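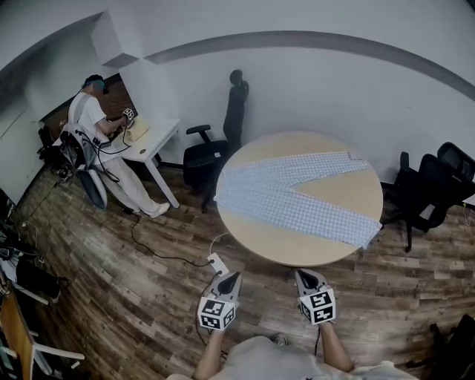
Figure 2. Light blue checkered trousers on a round table, with two hand-held grippers.

3.2 Soaking and cooking of the beans

The beans were bought in one lot from Kollis in June 2024 and kept in closed paper bags until use. For each batch, 400 g of dry beans was washed two times and then put in a steel pot with cold tap water. We compared three ways of soaking: no soaking, one night in plain water, and one night in water with salt. The soaking water was always thrown away, also in the salted batches, and the beans were washed again before cooking.

Cooking was done on the same gas stove, with the lid half open. We did not add onion, bay leaf or oil, although many home cooks told us that they would never cook beans without them. The pot was kept at a weak boil. The cook tasted three beans every five minutes, and the batch was called done when all three could be pressed flat with the tongue. This rule is simple, but it follows what people do at home – and it gave less difference between cooks than the fork test we tried first.
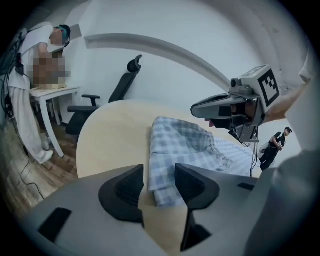
3.3 Tasting panel

The panel had 103 members, all of whom eat beans at home at least once per week. They were invited by Shamim Rind and Carleen Pirihi through the evening cooking classes in Dralby. Each member received a small bowl of 50 g, served warm and without salt at the table. They gave a score for the softness of the skin, the creaminess inside, and the general taste. Between two bowls they drank water and ate a piece of plain bread.

Bowls with more than a few broken beans were not served. We are aware that this choice hides one problem of the salted batches, where the skins opened less often, and we come back to it in Section 5. 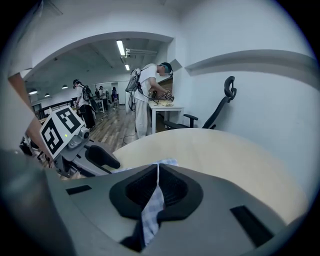 3.4 Treatment of the scores

All scores were typed in by Gervasio Echeverría and checked by Zhenhua Fu against the paper forms. After removing forms with missing answers, 2479 single scores remained. Scores from the first bowl of each session were kept, even though they were a little higher than the others. A second round of cooking, made in August with beans from Rondia, is reported separately and is not mixed with the scores given here.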